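2주차 강의 노트: 작업대 정리와 포장 상자 다루기

지난주에 못 다룬 이야기부터 할게요. 작업대 수업이라고 하면 다들 공구 이야기를 기대하시는데, 저는 매 학기 상판 이야기로 시작합니다. 공구는 어차피 쓰다 보면 손에 익거든요. 상판은 어지럽게 쓰는 버릇이 한번 들면 고치기가 정말 어려워요(제가 그랬습니다).

첫 번째 주제는 바탕색입니다. 저는 무광에 갈색이나 회갈색 계열 상판을 좋아해요. 광이 나는 흰 상판은 처음엔 깔끔해 보이는데 조명이 그대로 비쳐서 한 시간만 앉아 있어도 눈이 피곤합니다. 그리고 흰 완충재 조각이나 상자 부스러기가 떨어졌을 때 갈색 위에서는 바로 보이잖아요! 반대로 검은 나사나 케이블 타이 꼬투리는 어두운 바탕에서 잘 숨으니까, 일을 마치면 손바닥으로 한 번 쓸어 보세요. 눈보다 손이 먼저 찾습니다.

두 번째는 기둥입니다. 상판 가장자리에 알루미늄 프로파일을 세우고 ㄱ자 브래킷으로 잡는 방식을 많이 쓰지요. 홈이 있어서 나중에 조명이든 선반이든 덧붙이기가 편해요. 브래킷은 양쪽 날개를 다 조여야 합니다. 한쪽만 조이고 "일단 서 있네" 하고 넘어가면 다음 주쯤 슬슬 기울어요. 처음에는 양쪽을 헐겁게 끼워 놓고, 직각자를 대고, 번갈아 조금씩 조이세요. Dehua Qin 선생님 반에서는 기둥부터 세우고 상판을 닦는다는데 저는 순서가 반대예요. 먼지 위에 브래킷을 올리는 게 영 찜찜해서요. 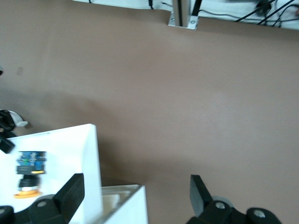
세 번째, 케이블. 여기서 시간을 제일 많이 씁니다. 케이블은 상판 위로 지나가지 않게 하는 게 원칙이고, 뒤쪽으로 넘겨서 기둥을 따라 내리거나 작업대 뒤에 모아 두면 됩니다. 여유 길이는 30cm면 충분해요. 더 남기면 엉키고, 덜 남기면 작업대를 조금만 당겨도 플러그가 빠집니다. 엉킨 걸 풀 때는 가운데를 잡아당기지 말고 플러그 쪽 끝을 찾아서 하나씩 빼내세요. 급하다고 확 당겼다가 커넥터를 망가뜨린 사람이 작년 10월 반에만 여럿 있었어요. 새 커넥터가 3,000원이니 큰돈은 아니지만 주문하고 기다리는 동안 실습을 못 하잖아요.

네 번째는 상자입니다. 흰 골판지 상자든 갈색 상자든, 내용물을 꺼낸 다음에는 상판에 두지 마세요. 상자 하나가 차지하는 자리가 생각보다 넓고, 모서리가 비스듬히 걸쳐 있으면 팔꿈치로 밀어서 떨어뜨리기 딱 좋습니다. 반품할지도 모르니까 버리기 아깝다는 분들, 그 마음 압니다. 그럼 접으세요. 테이프를 칼로 가르고(칼날은 얕게!) 납작하게 만들어서 선반 옆에 세워 두면 자리도 안 차지하고 나중에 다시 쓰기도 좋아요. 겉면에 뭐가 들어 있던 상자인지 연필로 적어 두시고요. 저는 이걸 안 적어서 똑같은 흰 상자들 앞에서 한참 멍하니 서 있던 적이 있습니다.

얼룩 이야기도 잠깐. 무광 상판은 손때나 희끄무레한 자국이 은근히 남습니다. 마른 천으로 먼저 닦고, 안 되면 물을 살짝 적신 천, 그래도 안 되면 중성세제 순서로 가세요. 처음부터 거친 수세미를 대면 그 자리만 반들반들해져서 자국보다 더 눈에 띄어요. Ruth Cropper가 쓴 Brovulbridge 공방 안내문에도 같은 순서가 나와 있으니 유인물 뒷장을 같이 보세요.

다음 시간까지 할 일
- 자기 작업대를 하나 골라 정리 전과 후를 그림으로 그려 오기 (사진도 괜찮아요)
- 브래킷 양쪽 나사 조임 확인
- 빈 상자 접어 두기
- 정리에 걸린 시간 적기. 40분 넘게 걸렸으면 어디서 오래 걸렸는지도 같이

조는 그대로 갑니다. Hatem Zaki 씨와 Tianyou Qian 씨 조는 케이블 쪽, Zihan Zhong 씨 조는 상자 쪽을 맡아서 7분씩 발표해 주세요. 발표 자료는 안 만들어도 되고 그냥 말로 하셔도 됩니다.

문의: Surkodus 생활공방 강좌 담당 | © Surkodus | 맨 위로
이 사이트는 이용 편의를 위해 쿠키를 사용합니다. 계속 이용하시면 쿠키 사용에 동의하는 것으로 간주합니다. 동의 / 설정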